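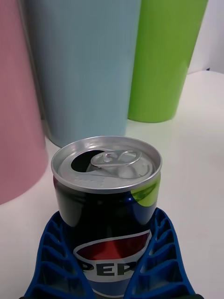 Haso Slim-Grip Can Holder, Two-Pack: Review

By Viera Šindelář
Posted in Kitchen and Desk

Verdict: Good retention on short cans, poor fit on tall slim ones. Drain hole placement is a mistake. Worth buying for desk use, less so for a car or a boat.

What it is

The Haso Slim-Grip is an open-top sleeve with a weighted foot. It takes a beverage can from the top and holds it by friction against four silicone ribs on the inside wall. There is no lid and no clamp. The sleeve is sold in pairs in a plain carton with one spare set of ribs and a folded instruction sheet. Mine came from Tarcombe, the mail-order kitchen supplier, and arrived in November with no damage to the carton.

I bought the pair to replace two Plarport foam sleeves that had gone soft at the base. The complaint with the Plarport was simple: an open can placed near a keyboard could be tipped by a sleeve cuff. I wanted more weight low down and a firmer hold on the can body.

Cans used

Most of the testing was done with Pepsi in short, squat cans with a dark navy body, opened, with the pull tab left attached and lying flat on the lid. I picked these for the color as much as the size. A dark glossy can shows rib marks and fingerprints at once, so it is easy to see where the sleeve is touching. I also used standard cans of seltzer and one tall slim can of iced coffee.

Fit

Short cans seat fully with moderate hand pressure. Once seated, the rim stands clear of the sleeve and the drinking opening is unobstructed. Side-to-side play is nil. Lifting the can by its rim raises the sleeve with it, foot included, and it stays on until you pull the two apart on purpose.

Standard cans seat the same way but stand higher, and the center of gravity goes up with them. The foot is heavy enough to deal with this when the can is full. Tall slim cans do not touch all the ribs. They lean toward one side and can be rotated with a fingertip. The carton says "fits all cans," and that claim should be removed.

Tipping

I used a tilting board with a protractor fixed to its edge. A full short can in the Haso sleeve stayed upright to 44 degrees. The same can in a Plarport sleeve went over at 16. The result for the Haso was repeated with the can half empty and did not change by an amount I could read on the protractor. The board surface was unfinished wood, so the foot did not slide before it tipped. On a polished desk it will slide first, and I did not measure that.

Insulation

Modest. The wall is a single layer of plastic with an air gap formed by the ribs. Cold cola poured no complaints from me after 45 minutes on the desk, though it was no longer cold enough to call refreshing. The Plarport foam does this job better. If temperature is the main concern, buy foam.

Opening and the tab

Open the can before it goes into the sleeve. With the can already seated, the ribs let it turn slightly as the tab comes up, and the lid can spray toward your hand. After opening, turn the can so that the drinking opening faces you. The sleeve is round and has no front, so there is no alignment to worry about.

Cleaning

The ribs pull out for washing. Three of mine came out easily and the fourth needed a butter knife. Sugar syrup collects behind them, and the drain hole is in the side of the foot instead of the bottom, which means the last of the rinse water stays inside until the sleeve is turned on its side. Store it that way overnight. The foot is not dishwasher safe according to the sheet. The ribs are.

Durability

After 16 weeks of daily use there is light scuffing on the foot and no tearing on the ribs. One rib has taken on a slight curve and still grips. The spare set is unused.

Alternatives

The Dvořáček steel tumbler holder is heavier, better made and much more expensive. It also has a wider throat, so short cans rattle in it unless you add the adapter ring, sold separately. The Plarport foam sleeve remains the cheap option and packs flat in a bag.

Rating

Retention, short cans: 5 out of 5
Retention, tall slim cans: 2 out of 5
Stability: 5 out of 5
Insulation: 3 out of 5
Ease of cleaning: 2 out of 5
Overall: 4 out of 5

Replacement ribs are listed by Tarcombe under kitchen spares. The base color is gray only.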